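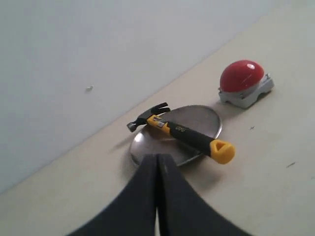
Reducing noise in a shared office: notes for the Gremstead session, 11th July

Slot is 20 minutes. Leave time for questions, and skip the section on carpet if the previous talk runs over.

Opening

Start with the complaint log from the Tretness office. Most entries were about speech, not about machines. People tune out a steady fan. They do not tune out half of a phone call. Say this early, as the rest of the talk depends on it.

Define two terms and move on. Absorption means taking up sound inside a room. Isolation means stopping sound from passing into the next room. The products are different and so are the prices. Foam on a wall does very little for the people on the other side of it.

Slide 2: reverberation

Explain reverberation time in one sentence: how long a sound takes to drop by 60 decibels after the source stops. Tretness was measured in March, before any work, at 500 Hz and again at the higher bands. Show the chart. Point at the left side, where the curve climbs. Thin panels have little effect there — thickness and the air gap behind the panel matter more than the surface finish.

Pause. Someone usually asks about egg cartons. They scatter a little high-frequency sound and are a fire risk.

Slide 3: ceiling first

The ceiling is normally the largest free surface. Walls fill up with shelves, screens and doors. At Tretness the Bomari baffles were hung in rows of 8, with the long side facing the main walkway. Spacing was set at 900 mm to clear the sprinklers. Check sprinkler clearance before ordering anything. We checked after, and one row had to be moved.

Slide 4: screens between desks

A screen works when it breaks the direct path from mouth to ear. Below seated head height it is furniture. Under a bare, hard ceiling the sound goes over the top and comes back down, so treat the ceiling before buying screens.

Slide 5: masking

Keep this short. The Ki floor has a masking system, set low and raised in small steps over several weeks. Staff who were told about it in advance complained less. I have no good data on this — say so if asked.

Slide 6: what did not work

Rugs in the corridor. Door seals on a door that was left open all day. A quiet zone placed next to the printers.

Questions

Likely ones: cost per square meter (refer to the handout), cleaning (vacuum with a brush head, no water), and whether plants help (very little). Handouts are on the table by the door.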